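Melteo enzyme study: second progress report
Sunday, July 11, 2021
Prepared by Korkor Arthur for Stijn Meijer

We have now screened 1,317 skin cell samples against the 1,000 promised in the bid. That number looks better than it is. Only 490 gave a clean reading of the enzyme, and I would not lean on the rest.

Fuseini Lamptey sees a link between low activity and early nerve damage. I remain doubtful. Most of the effect comes from one batch of 80, all grown in the same week, and it shrinks badly when that batch is left out. Ajith Devadiga will repeat it blind in August with fresh stock.

The mouse work has not started. Spending is on plan, apart from the freezer repair. I'd ask that no press notice goes out until the repeat is in. 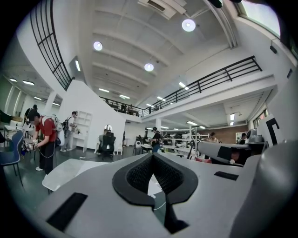

The main work area, with the mezzanine level.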